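Metent Gel Polish and Lamp: Questions and Answers

Updated January 7, 2020. Applies to the Metent 48 lamp and all Clinosum base, color and top gels sold in the Jugah shop.

## Curing

**How long does each layer cure?**

Base gel: 50 seconds. Color: 50 seconds per layer, two layers. Top gel: two cycles of 50 seconds. Black, navy and dense white shades block more light than the others and need a second cycle on each layer.

**Can I use a lamp from another maker?**

We don't test with other lamps and can't give cure times for them. A gel can feel hard on top and still be soft underneath. Under-cured gel peels early and is a known cause of skin allergy, so we advise against mixing systems.

**The surface is sticky after curing. Is that a fault?**

No. Base and color gels leave a tacky layer, and the next coat bonds to it. Don't wipe between coats. Clinosum top gel also leaves a tacky layer, removed at the end with a lint-free pad and cleanser. The no-wipe top gel (gray cap) should come out dry to the touch. If it doesn't, cure it again for one full cycle and let the hand cool before checking.

**My polish wrinkled in the lamp.**

The coat was too thick. Remove it and start again with thinner coats. Wrinkled gel can't be repaired by curing it longer.

**The lamp gets hot on the nail.**

Heat comes from the gel as it sets, mostly in the base and builder layers. Take the hand out, wait a few seconds, put it back. The low-heat setting on the Metent 48 starts at reduced power and climbs through the cycle. If heat is still a problem, the coat is too thick or the nail plate has been filed too thin. In the second case stop using gel until the nail has grown out.
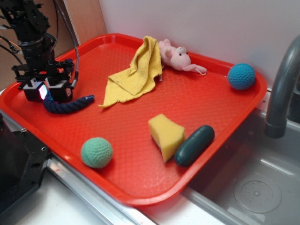
## Workspace and cleaning

**What should I work on?**

Use a hard, flat surface that can be wiped. Uncured gel soaks into cloth and bare wood and stays there. A plastic tray with a raised rim, like the red one in the photo, holds a spill better than a flat mat. Check any tray with a drop of acetone on the underside first — some plastics cloud or soften. Keep open bottles away from the lamp and from direct sun.

**How do I clean the lamp?**

Unplug it. Wipe the base plate with a pad dampened with alcohol. Don't spray into the housing and don't use acetone on the inner shell. Gel that has cured on the plate can be lifted with a plastic scraper.

**Can files be disinfected?**

Paper files, no. They are for one client. Glass files can be washed with soap, rinsed, and placed in disinfectant for the time printed on its label.

## Wear and removal

**How long should a set last?**

Most wearers get two to three weeks. Lifting in the first 4 days is nearly always prep: cuticle left on the plate, hand cream, or gel touching the skin.

**Can I file the length down after the top coat?**

Yes, but the free edge is then open. Reseal it with a thin line of top gel and cure.

**How do I remove it?**

File through the top gel, wrap with acetone for ten minutes, and push off what has softened. Rewrap anything that resists. Do not pry. Builder gel does not soak off and has to be filed down.

## Orders

**Which shades are in the Grollico range?**

The Grollico range has 38 shades, all cream or shimmer. Glitter shades are listed apart, since they use a thicker gel and a stiffer brush.

**When will the peel-off base be back?**

February. Orders placed now are held and shipped with that batch.

**Can I return an opened bottle?**

Only if it arrived damaged or the gel has set inside. Keep the bottle and the outer box — the batch number is on both — and send a photo of the number with the claim. Lamps can be returned unused in the original packing.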